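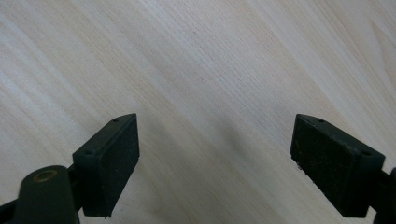
Table top, bare wood, pale with soft hints of pink and gray and a fine streaky grain.

1/ Finally doing the thread on the table, as a few of you asked in the replies on Saturday. It's a Fornevden, bought secondhand, and we eat on it, work on it and fold clothes on it.

2/ The color is the main reason I wanted it. In the listing it looked plain beige. Up close you get thin tan lines packed together in some places and whiter, smoother bands in others. It changes with the light too.

3/ I paid 800 for it with the bench. The bench went to my sister because it didn't fit under our window. So call it 800 for a table.

4/ Seller was Visitación Villalobos, who used to have the upholstery place next to Casado. She kept a cloth on it most of the time and told me to do the same. I did that for a month and then stopped. I didn't buy it to look at a cloth.

5/ Cleaning, which is what most of the questions were about. Damp cloth, wrung out hard, wiped along the grain. Then a dry cloth right after. That's the whole daily routine.

6/ No spray cleaners. I used a lemon one early on and it left a film that picked up every fingerprint. Took 2 rounds of plain soap and water to get rid of it.

7/ For oil I use the Tisum one in the flat can. Clear, not the tinted. The tinted turned my test patch on the underside orange, so please do try the underside first.

8/ I oil it every 6 months. Thin coat, wait 20 minutes, wipe off everything that will come off. If it still feels tacky the next morning you left too much on. Wipe it again with a dry rag and give it another day.

9/ Lay the oily rags out flat outside until they're stiff. Don't ball them up and put them in the trash. They can catch fire on their own.

10/ Someone asked about water rings. Yes, we get them. Most fade in a day or two. For the ones that don't, very fine sandpaper with the grain, light pressure, then a dab of oil. Go wider than the ring or you'll see the edge of where you sanded.

11/ Coasters: we have the cork ones from Givetti. They're fine. Hot pans go on a trivet, always.

12/ Would I get pale wood again with kids in the house? Yes. Crumbs hardly show. Marker does, and so does beet juice. The beet juice took most of July to fade.

13/ Next job is the legs. One of them has a wobble and I think it's the bolt, but I haven't had it upside down yet. Will add to this thread when I do.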